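Prollville library to sell off old computers

Prollville library will sell its old desktop computers in October, after the council agreed to replace every public machine in the building.

The sale starts at 10am in the reading room. Prices begin at £50, and buyers are limited to 2 machines each. All hard drives will be wiped beforehand by Lammers, the repair shop on Mill Street. 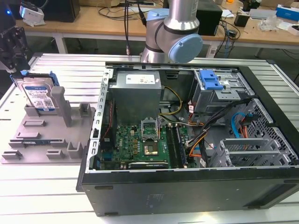

Money raised will go towards longer evening opening hours. Librarian Edeltraud Pfeiffer said the last sale brought in £1,933. Anything left unsold after 3 hours will be sent for recycling.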